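Branness Community Table: Progress Report to the Graltance Fund
Prepared by Ladi Oyelaran, program lead
Covering the spring term

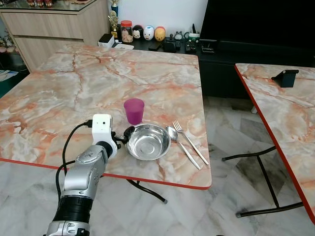 When I wrote to you in January we had a kitchen, a borrowed key and a great deal of hope, and I am so glad to be writing now with a proper season of meals behind us. Since then we have served 2,269 lunches in the Abubakar Room, and on our fullest day (the one with the lentil stew, which people still bring up) we sat down with more guests than I had planned chairs for. We managed, with a bit of squeezing.

Most of your second installment went to the dining room itself, so let me start there. We had been eating off folding tables that wobbled whenever anyone cut their bread. The new ones are square, with a marble-patterned top in cream and gray and a streak of orange running through it, and a thin red edge all the way along the front. They stand on black metal legs. I will admit I worried the red would be too much against the marble-pattern floor tiles, but our guests took to them right away and one lady told me it felt like going out to eat, and I have been repeating that to anyone who will listen!

We also settled the question of the place setting, after more discussion than you might think possible. Each guest gets a round stainless-steel bowl with a wide rim, a plastic cup, and a spoon and fork laid side by side to the right of the bowl. We had talked about plates as well, but nearly everything we cook goes happily into a bowl, and leaving plates out has made washing up much quicker. The purple cups you can see through are the ones the children ask for first. We bought 187 bowls in the end and 438 pieces of cutlery, a little over what the budget line allowed for, and I moved the difference across from printing as we agreed by phone.

Laying the tables has become a job people like. The teens from the Wandow after-school group come in at 11:30 and do the whole room, and they have strong feelings about how straight a fork should be. Several of them have stayed on to eat and then to help serve, so we now have a small second crew that was never in our original plan.

Some things have gone more slowly. The dishwasher repair took most of the spring, and we washed by hand for weeks. Our target for home visits was 72 and we are well short of it, mainly for want of drivers. I would like to carry that part of the grant into the summer if you are willing, and I have put a revised schedule in with the accounts.

Next term we hope to add a breakfast, starting small with oatmeal and fruit, and to buy a second set of serving spoons and some trays with decent handles. I would also love for one of you to come and have lunch with us. Let me know the day before and I will save you a seat near the kitchen door, where the bread comes out first.

With warm thanks from all of us,
Ladi

We use cookies to help this site work properly. By continuing to browse you agree to our use of cookies. Accept | Manage settings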